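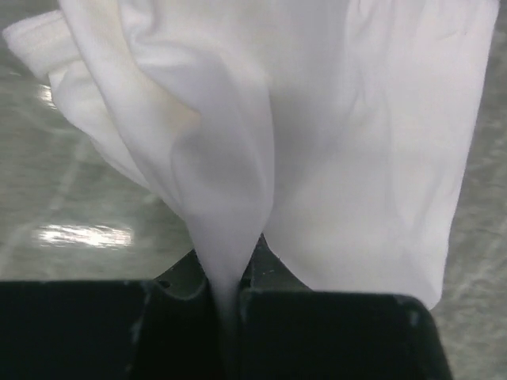
Notes, diapo 1. Laisser la salle s'installer, ne pas lire le titre.

Le pliage du linge, donc. On nous promet depuis des années LA méthode. J'en ai essayé 4 pour préparer cette intervention et je reste à convaincre.

Un tissu blanc un peu épais, tenu par un seul point : tout part en plis diagonaux vers la prise. Où est l'ourlet ? Où sont les coins ? Demander à la salle, attendre les réponses.

Diapo 2. Le guide Clavano annonce 18 secondes par pièce. Chronométré à partir de quoi ? Du linge déjà à plat, note de bas de page 2. Démêler et trouver les bords, ça ne compte pas, paraît-il.

Océane Bélanger a refait l'essai à l'atelier Flurska avec 84 pièces prises en vrac. Elle passait plus de temps à chercher les coins qu'à plier. (Ne pas lui faire dire que la méthode est mauvaise, elle n'a pas dit ça.)

Diapo 3. Objection de Carter Kowalchuk : avec l'habitude, on va plus vite. Sans doute. Mais alors, qu'est-ce qu'on vend, la méthode ou l'habitude ?

Passer la diapo 4 si on est en retard. Questions.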